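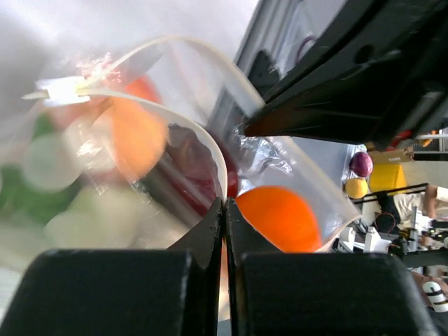 Figura 1. Vista desde la muñeca: los dedos sujetan un pliegue de la bolsa con cierre, con objetos dentro.

Tema 7. Percepción de objetos deformables y transparentes
Apuntes de Maritza Henao. Versión del 1/5/19

7.1 Qué se supone que ve el sistema
Los artículos que leímos en abril parten casi siempre de una máscara limpia del objeto. Conviene desconfiar. En la figura 1 un segmentador por color encontrará sin esfuerzo el naranja redondo pegado al plástico, y eso no sirve de mucho: lo que está agarrado es la bolsa. El plástico deja pasar el color del contenido y devuelve reflejos en las arrugas, justo encima de las puntas de los dedos. Con una cámara de profundidad activa, esos brillos suelen acabar en huecos o en valores absurdos.

7.2 El borde como referencia
La franja color crema del cierre es lo más aprovechable. Trarkley, el módulo que usamos en prácticas, ajusta una curva a esa franja y propone puntos de agarre a lo largo de ella. Dos reparos:
– La franja aparece doble. El ajuste salta de una banda a la otra entre fotogramas y el planificador recibe una boca de bolsa que se mueve sola.
– El fondo del laboratorio también tiene frutas y cajas. Una de ellas es amarilla y muy viva, y cualquier umbral de saturación la deja pasar.

7.3 Control
Aoi Matsuda defiende cerrar el lazo con la imagen de muñeca a 40 Hz. Puede ser. Pero la frecuencia no arregla una estimación mala – solo la repite más deprisa. Además, el contenido de la bolsa sale desenfocado a la izquierda y el fondo, quemado arriba a la izquierda, y ninguna tasa de muestreo recupera eso. Yo empezaría por 8 Hz y un estimador que sepa decir «no lo sé».

7.4 Sobre las tasas de éxito
La demo de Worell anuncia 12 agarres seguidos. No dice con qué bolsas, ni qué cuenta como agarre. Pinzar un pliegue no equivale a tener la bolsa abierta o levantada, y un fotograma como el de la figura no permite distinguirlo.

Para la práctica
Ejecutad Trarkley sobre la secuencia del repositorio Mallet y anotad cada salto de banda. Repetid con la imagen en gris. Entregad las curvas sin suavizar.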